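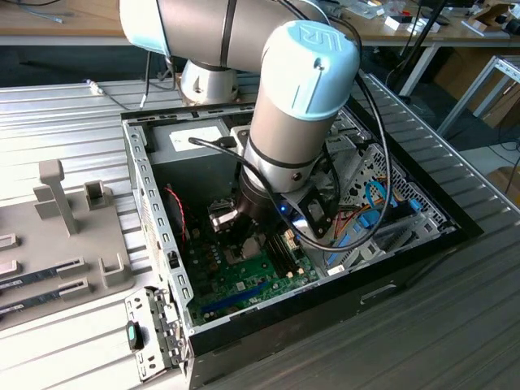 July, bench notes, Greston workshop, 4.15 pm

Back to the Pikdale job. Palacios sent the tower over with a note saying "memory fault, replace memory". I don't believe it. Three different people have now told me it's the memory and not one of them has written down what they tested.

Case is on its side on the ribbed table, cover off. Things to settle before anyone orders parts:

Wiring. Blue SATA cables and the orange bundle are all bunched up near the drive cage. I'd like them tied back before we touch the board. A half-seated data connector gives you exactly the sort of random hang they describe, and it costs nothing to check.

Memory. Reseat first, then one module at a time, same slot. Check the white latches at both ends close fully. If it passes 12 runs per module I'm calling the memory good, whatever the note says.

Processor. Leave it alone. Someone at Sikudier wants the heat spreader cleaned and fresh paste put on "while it's open". Why? There's no temperature log. Lifting the lever on a socket that may be fine is how you end up with one that isn't.

Power supply. My money is here, though not much of it. The printed label only tells you what it did on the day it left the factory. Put it under load for 6 hours and write the readings down every time - last month's sheet had 4 readings on it, and two of those were in the same handwriting and the same minute.

Nusrat Sarkar reckons the fan lead is worth a look as well, the twisted red and black one on the left. Fair enough. I've seen a fan header blamed for a lot of things it didn't do, but it's a two-minute job.

Not convinced the fault will show up here at all. Pikdale's tower lives under a counter next to a fridge. If it runs clean on our bench I want that written up as "no fault found" and not "fixed".

Still to do: find the long screwdriver, ask Palacios for the original test sheet (again).

2 comments | 0 shares

Search this notebook

We use cookies to keep you signed in. Accept | Manage settings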